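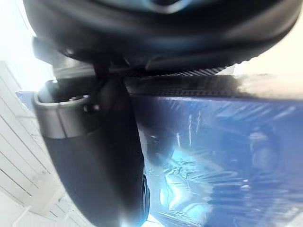

Titilayo Igwe wrote under my June post that I should stop going to mills that have been turned into museums and go to one that still has to sell its cloth. She suggested Kasby, outside Plilgate, and said to go on the open day because the dyehouse is shut to visitors the rest of the year. So I went.

Kasby open day, 2023-07-16

Getting there

The mill is a good walk uphill from Plilgate station. There is a bus, but it runs to suit the school and not much else, and I had missed it. The path follows the stream most of the way and is well signed until the last field, where you have to guess. Go left at the gate. I went right and came out behind the wool store, where a man with a wheelbarrow sent me back round to the front.

Entry was free but you had to put your name down for the tour. Groups went in every half hour, with 15 people to a group. I got on the second one. If you are coming by car, the field they use for parking is steep and was soft at the bottom after the rain. I saw people pushing.

The wool store

The tour started in the wool store, which is cold even in July. Hjørdis Lunde took our group round. She has a quiet voice and the room has a high roof, so it was worth standing near the front.

The fleeces come in after shearing, mostly from farms along the valley, and are sorted by hand on slatted tables. Shoulder wool goes one way and the coarser wool from the back legs another. Belly wool is kept apart and sold on for stuffing. She passed round a handful of each. I could tell the shoulder from the leg but I would not have put money on the others.

Somebody asked what farmers get for a fleece. She said not much, and that for some years it had cost many of them more to shear a sheep than the wool brought in. Kasby pays a bit above the going price if the fleece is rolled clean, with no straw or marker paint in it. The paint is the big problem. It is meant to wash out and some of it doesn't, and you only find out when the cloth is finished and there is a faint blue line across it.

Scouring and dyeing

Scouring is just washing, but in a row of long tanks, with rakes that move the wool along slowly so it does not felt. The smell is strong: wet sheep and soap, with something like candle wax on top. The grease is skimmed off and goes away in drums. They used to tip it into the stream, years ago, and Lunde said so without being asked.

The dyehouse was the part I had come for. It is a long low building with a brick floor that slopes to a drain down the middle. You are asked to keep to the painted walkway, and the floor is slippery, so wear proper shoes. A woman in sandals in our group was very politely asked to wait outside.

Njål Solberg runs the dyeing. He talked for a long time about water. The mill takes its water from a spring above the road, and it is soft, so colours come out brighter than they would with town water. When the spring ran low one summer they had to buy water in, and every shade had to be worked out again. A green they had been making for years came out brown. They sold it as brown.

He dyes the wool loose, before it is spun. This takes longer than dyeing the finished yarn, but it means different colours can be blended, which is where the heathery look comes from. He had a tray of a grey that, up close, had purple, yellow and a dull red in it. From the doorway it was plain grey. There is a card index of recipes going back to the founding of the firm, and he says there are almost 3,000 cards in it. Only a small number are in use. Some of the old ones call for things that can't be bought any more, and some have no amounts on them at all, only a name and the word "usual".

I asked whether they still used any plant dyes. He said they do one small run a year with weld, for a yellow scarf, and that it fades, and people buy it knowing that it fades.

Carding, spinning and weaving

We went through the carding room fairly quickly because of the dust. The blended wool goes in at one end as a rough mat and comes off the other end as soft untwisted ropes, which pull apart if you breathe on them. Spinning is upstairs. The floor shakes a little.

Ear defenders were handed out before the weaving shed, and you need them. There are 14 looms. Most were running, and with that going on there was no chance of hearing anything, so Lunde held up cards with the main points written on them. It worked better than shouting, and I wish other places would try it.

The weavers were making the Nyberg blanket, a wide check in cream and dark blue that the mill has sold under that name since before the war. It is the one you see in hotel rooms along the coast. Xuân Lại was mending a broken warp thread when we came past and carried on while we watched. She found the loose end, tied on a new length, drew it through and had the loom going again before I had properly understood which thread was broken.

After weaving, each blanket is hung over a bar by a window and checked by eye. Knots are pushed to the back and small gaps are darned in. Then the cloth is washed again, which shrinks it and closes it up, and brushed. I had not known how thin and harsh it is before that second wash. They had a piece from before and a piece from after pinned side by side, and I would have said they were different cloths.

Food and shop

Kakano had the tea stall in the yard. Good cheese scones, tea a bit weak, and a queue that moved slowly because the same person was taking money and pouring. There are tables under the lean-to if it rains. The barley soup had gone by the time I got there.

The mill shop is small and was packed. Full-price blankets are what you would expect them to cost. The seconds are in the back room and go early, so do the shop before the tour if that is what you came for. I came away with 2 cones of weaving yarn in the purple-grey and a bag of offcuts that I have no plan for.

Sixten Fjeld was giving a talk in the old counting house on the strike and the year the mill was shut. I caught the second half. He had the wage books out, and you could see the names stop on one page and start again much later, with a good many missing. I would have liked to hear it from the start. It was not on the printed programme, only on a board by the door.

A few practical points

The tour takes a bit under two hours. There are stairs to the spinning floor and no lift, but you can rejoin the group at the weaving shed. Toilets are across the yard. Card payments worked in the shop but not at the tea stall. Dogs are not allowed inside any of the buildings, and there was very little shade outside for people waiting with them.

The last bus down leaves before the last tour finishes. I walked back the way I came, left the gate as I found it, and got the slow train.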